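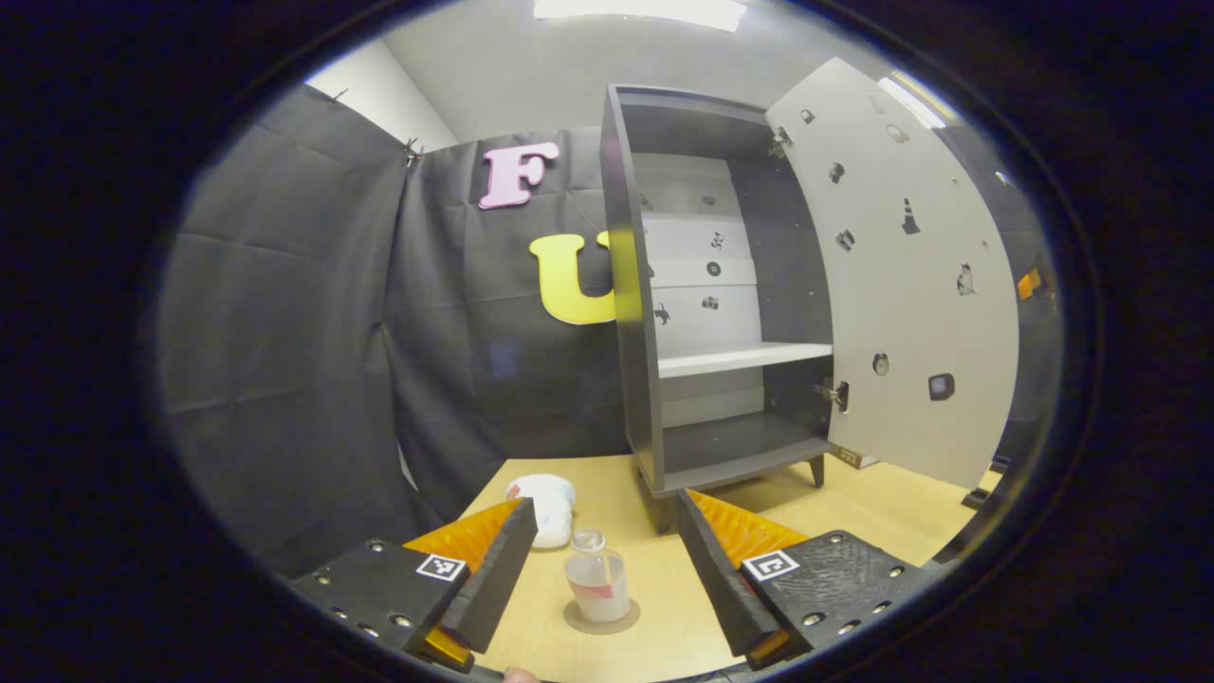
Handheld grippers: buy 4 or buy 2 and spares?
Forum: Shop Floor and Lab > Purchasing and Budgets

plinth_and_sons
Posted 28 October 2018
I have until December to spend an equipment line that will vanish if I look away from it. We're doing tabletop work, small household stuff, mostly picking up and putting down cups. People hold the gripper and do the task, and the arm gets to learn from it later, when there is money for an arm.

Quote from Tridetix is for 4 handheld units, two-finger, printed markers on the fingers, camera mount included. Halvorsen will do 2 units plus a box of spare pads and finger plates for nearly the same total. My boss likes 4 because it is a bigger number than 2. I have no strong view and would like to borrow one.

latheofheaven
Take the 2 and the spares. Pads are what you'll be buying for the rest of your life. We had three grippers and one set of good pads between them, so we had one gripper.

Bandska
Disagree with the above. If you have four people collecting, you want four units. Two people standing around watching two other people lift cups is the most expensive thing in your building, and it never shows up on the quote.

latheofheaven
He didn't say he had four people.

plinth_and_sons
I have three people. One of them is me, and I am also the one doing the purchasing paperwork, so call it two and a half.

Tuva Nygård
Before you pick either one, ask both of them what a replacement finger costs and how long it takes to ship. Get it in writing. We bought from a small shop (not either of yours) and the fingers were cheap, but the wait was 25 working days. I had a very tidy table that month.

Also budget for the table. Everybody prices the gripper and then goes looking for cups in the break room. You want your own cups, coasters, cloths, a little cabinet with a door that opens, all of it in duplicate. Clear plastic cups especially. They crack, they walk off, and the replacement is never quite the same shape as the old one.

gantry_gary
Does anyone buy the arm first anymore? Asking as someone who bought the arm first.

Bandska
How's that going, Gary?

gantry_gary
It's a very nice coat rack.

Tolo
I'd question whether you need a commercial unit at all. Print the fingers, buy the pads, screw it together over a weekend. We made ours and I would do it again.

latheofheaven
Tolo, you've posted 111 times in the thread about your trigger sticking.

Tolo
It's a different trigger now.

plinth_and_sons
Printing is tempting, but the line is for "equipment", and our finance office does not think a spool of filament is equipment. I asked. There was a form.

Tuva Nygård
Then buy the 2 with spares, and print extras later out of supplies. Check that the spare plates come with the markers already on. If you have to stick your own on, somebody will put one on crooked and you won't find out until you've recorded a lot of cups.

Bandska
I still say 4. Once the line is gone it's gone, and next year they'll ask why you need more of a thing you already have. Strip the fourth one for parts if you must.

latheofheaven
Buying a whole gripper to take the pads off it is a bold way to buy pads.

Bandska
It's how this entire industry buys pads.

plinth_and_sons
Update: asked Halvorsen if they'd do 3 units and half the spares. They said yes, and the price went up by more than I expected and less than I feared. Tridetix hasn't answered the replacement finger question – they sent me the brochure again. Boss wants to know if 3 comes with a discount. Will report back when the PO is signed.

gantry_gary
If anyone in this thread has a budget line for a used arm, my messages are open.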